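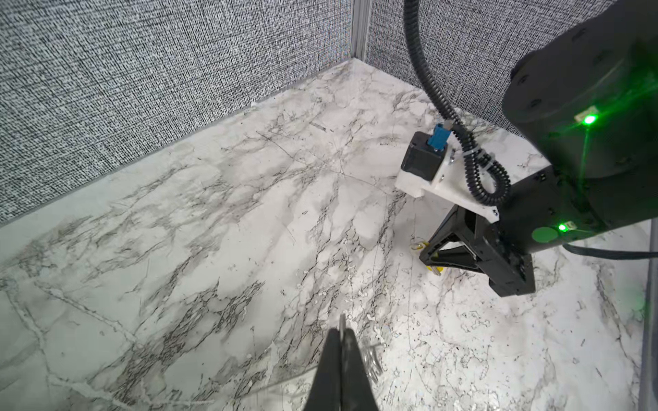

大理石纹的桌面配上粗纹布的围板，应该先清洁哪一个？

先清洁布面，再擦桌面，最后处理两者相接的那条缝。

我写家居文章的时间不短，可是这个顺序是今年十月才学会的。以前我总是先擦桌子，擦得很亮，然后拿刷子去刷后面的围板，灰和线毛就都落回桌上。教我改过来的人是德莉丝·普罗瑟（Delyth Prosser）。她在布雷斯特科姆（Brestcombe）开一间软包工作室，名字叫Gola，门口没有招牌，只在玻璃上贴了四个字母。她做椅垫，也做屏风，但是这几年来找她的客人，多数要的是围板：把一张工作台的后面和两边围起来，里面包上布。

“客人都来问布，”她对我说，“很少有人问布的脚下是什么。”

她说的脚下，就是围板和台面碰到一起的地方。灰色粗纹布的围板，两块在角上相遇，中间立一根光滑的灰色立柱，板脚再走一条细细的灰边。这种做法看起来很安静，灰尘却最喜欢它。一小片白色的碎屑靠在灰边上，站着看不容易发现，坐下来，眼睛低了，就很清楚。我在那里看见过纸角、线头，还有一次是一粒米。

## 布的颜色，要近看

第一次去Gola是一个星期三的下午，外面下雨，店里开着灯。普罗瑟把布样一块一块放在我手上。远看是同一种灰，近看有的是浅灰线和接近黑色的线交织，有的里面还夹着白。她叫这种布“有噪音的布”。我觉得这个说法很好，因为单色的布上，一根头发也看得见，而这种布会把小的脏东西收进自己的花纹里。

当然，收进去不等于没有了。粗纹的布，线和线之间有小坑，灰会坐在里面。她的办法是用吸尘器的软毛刷头，从上往下走，每次走一条直路，下一条和上一条重叠一点。不要来回搓。搓久了，表面会起毛，那一块的颜色就和旁边不一样了，这种伤是修不好的。

如果有污点，用拧得很干的白布按压。一定是白布，有颜色的抹布可能会掉色。按一次，换一个干净的角，再按一次。我问她要按多久，她想了想，说按到自己觉得无聊，再按一会儿。

## 白色的桌面并不都是白的

桌面的事情，我去问了乔鲍·海杜（Csaba Hajdu）。他在镇子的另一头做台面，仓库很冷，我们两个人都穿着大衣说话。他的第一个意见是，不要把“大理石纹”和“大理石”当成一个词。纹是图案，石是材料。同样是白底，带灰色和一点褐色的脉纹，可能是石头，也可能是别的材料做成石头的样子，只看照片不能决定用什么清洁剂。买的时候问清楚，写在纸上，贴在桌子底下。他自己家里的桌子也是这样贴的。

真的大理石怕酸。柠檬汁、醋、一些浴室用的清洁剂，都会在上面留下没有光泽的印子。所以不知道材料的人，最稳妥的是温水加一滴中性洗涤剂，软布擦过，再用清水擦一次，然后擦干。海杜特别重视“擦干”这两个字。他说水干了以后的圆圈，许多人以为是桌子坏了，拿硬的东西去磨，桌子这才真的坏了。

关于纹路，他还有一个我没有想到的意见。浅色脉纹的桌面，放深色的东西很清楚，放透明的东西就很难找。细长的、透明的小零件，落在灰白的花纹里，只有反光的时候才看得见。我自己试过，把一支透明的笔帽放在样板上，转过身去倒茶，回来以后用手摸了两遍才找到。

他建议在桌上准备一块单色的垫子，深蓝或者深绿都可以，小东西只在垫子上打开。垫子不需要大，能放下两只手就够。我买了一块深绿的，用了一个月，觉得应该早一点买。
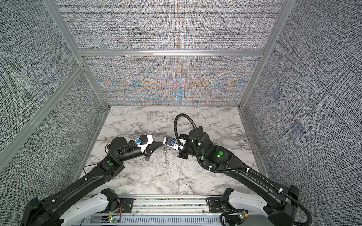 ## 框架决定你能不能搬家

布和桌面说完了，还有把它们拿在一起的那个东西。普罗瑟早年做围板，用木框，布直接钉在木头上。很漂亮，但是换布的时候，要把钉子一个一个拔出来。现在她更愿意用拉丝面的铝型材做外框，里面装三块包布的板，每块都能单独取下。哪一块脏得厉害，就把哪一块带回来重新包，其他的留在原来的地方。

铝框的缺点是冷，样子也冷。灰色的粗布在这里帮了很大的忙，它让里面变得软一些，也让坐在台前的人少看见房间里别的东西。我本来担心，灰布、灰框、灰白的桌面，全是灰，会不会太闷。普罗瑟的回答是，先住一个季节再说。她的一位客人坚持要了橙色的布，三个月后打电话来，问灰色的还有没有。

尺寸方面，她给我看了一张旧订单，是给一位叫Mulder的修表人做的：围板高72厘米，台面到立柱的深度另外加了38毫米，留给后面的板厚。她说自己从前常常忘记板厚，做出来的台子就浅了一点，手肘会碰到布。这个错误她犯过，海杜也犯过，两个人谈到这件事都笑。

## 角落的做法

回到开头的那条缝。如果是新做，请在板脚加一条收边，颜色和布接近就可以。没有收边，布会直接碰到桌面，每擦一次桌子，布的下沿就湿一次，过一年会有一条深色的线。有收边，布就抬高了，擦桌子的布只碰到收边。

如果是旧的台子，没有办法加，可以这样清理：

1. 把围板从上到下吸一遍，在立柱两边多停一会儿。
2. 用干的软毛笔，从角落最深的地方往外扫，把碎屑扫到桌面中间。
3. 用微湿的布收走碎屑，再沿着桌面的纹路擦。
4. 换干布，把靠近布面的那一边先擦干。

毛笔是普罗瑟的主意，她用的是一支写字的旧笔，毛已经分叉了，不能再写字。我用的是做点心刷蛋液的刷子，洗得很干净，效果也可以。吸尘器的细嘴我不推荐，它的硬边容易刮到立柱，光滑的灰色表面有了划痕，从侧面看很明显。

离开的时候，普罗瑟送给我一块布样，手掌那么大，浅灰和黑的线，边上还没有锁。我把它放在桌角，杯子放在上面。海杜后来看见了，让我把它拿起来，看看下面有没有水印。

有一点。用干布擦掉了。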